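From: Matúš Ševčík
To: Omongate Market Stallholders list
Date: Jan 19, 2025
Subject: Re: [stallholders] Hot food at the October night market, power and fees

Hello all,

Thank you Amerley for writing it down so clearly. I answer between your lines, I hope the quoting comes out properly this time.

Amerley Nutsugah wrote:
> The organisers at Lellton want to know by the end of the month if
> we will bring hot food again in October. Last year we had 17
> stalls with cooking and the power went down twice. They offer a
> second supply on the river side but each stall would pay more.

I was one of those who lost power, with a full tray of dumplings in the steamer and a long line of customers. So for me the second supply is worth to pay for, but I would like to see the number in writing first. When I phoned, I was told $671 per stall for the weekend. Pichit was told something different by another person in the same office. Perhaps one is with tax and the other without.

> Some of us could move to gas and leave the power for the fridges
> and lights.

Yes, I think so. My steamer can be changed to gas, I have asked the shop. The waffle people and the coffee van can't do this, so they should get the first choice of places on the river side. Please note that gas bottles must be fixed upright and outside of the tent wall, and the inspector did look at this last time. Braulio had to move his whole setup at four in the afternoon and it was not nice for anybody.

> Also, do we still want one shared booking page, or does everyone
> go on their own?

Here I have a stronger opinion. The shared page brought me three private events, one of them a wedding with 2000 skewers, which I still feel in my shoulders. Alone I would never get this. But the page on Clekeo is out of date. It lists Isauro with tacos only, and he has done the full catering menu for more than a year. My own phone number has two digits in the wrong order. If each of us sends the correct menu, the colour of the truck or tent, and the licence number, I can type it all in during one evening.
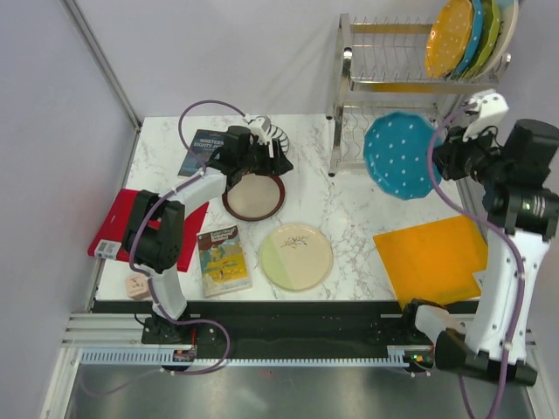

For the licence numbers, please send the one from the council, with the letter in front. The number on your insurance paper is a different one and the organisers will send it back. I made this mistake myself and waited nine days for an answer.

One more matter, the deposit for the Joly tables. We paid $1281 together and we should have received it back before Christmas. I have written two times with no reply. Does somebody have a contact there who picks up the phone? If it is refunded I suggest we keep it for the second supply, so the fee per stall becomes a little smaller. If you prefer your part in cash, it is no problem, only tell me.

I will be away at my sister's from tomorrow but I read my email in the evenings. Menus and licence numbers to me, please, and the answer about October directly to Amerley, so that she has them all in one place.

Kind regards and good trading,
Matúš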